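Block-sorting arm stopped after gripper keeps letting go
28 May 2020 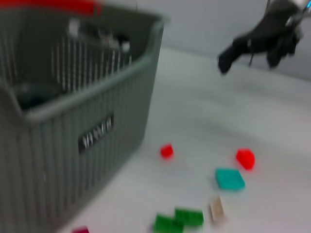 Well, it's been a long week at Grodine. If you were hoping to drop in and watch the arm put coloured blocks away in the basket, you'll have to wait a bit, I'm afraid. We shut it down on Tuesday afternoon and it's staying shut down until we know why the fingers keep opening by themselves.

I was on the desk when it happened the first time. The arm had picked up a block, swung over toward the basket, and then the gripper just opened, a good hand's width short. The block bounced off the table and landed beside my shoe. No big deal, I thought, and put it back. Then it did it again. The third time it closed on nothing, carried that nothing across very carefully and dropped it in the basket, and the screen logged a good pick! (I laughed. Catherine Crichton, who has to sign off the log, did not.)

A dropped toy block isn't going to hurt anyone, and I want to be clear that no one was hurt. What bothered us more came a few minutes later. Liam Ó Gríofa pressed the pause button so he could reach in and tidy up, and the fingers opened and shut once while the arm was meant to be holding still. His hand wasn't near them yet, but it was on its way. He hit the red stop, we pulled the plug, and that was us done for the day.

Lorcan Ó Néill has been through the records since. The run was meant to go to 1000 picks and it got to 487 before we stopped it. He thinks the open command is being sent twice when the controller gets busy, and that the second one sits in a queue and goes off late, pause or no pause. Diarmuid Buckley reckons it's a tired connector at the wrist. They've got a coffee riding on it. I'm leaning toward Lorcan, but I've been wrong about this arm before.

For now the rule is power off at the wall before any hands go past the tape, and that means everybody, me included. The pause button doesn't count. Catherine has put a note on the bench to say so.

The other arm, the one we call Bisberg, runs on an older controller and is working as usual. Lorcan wants to swap the wrist cable first, just to rule it out, and the new one should be here next week.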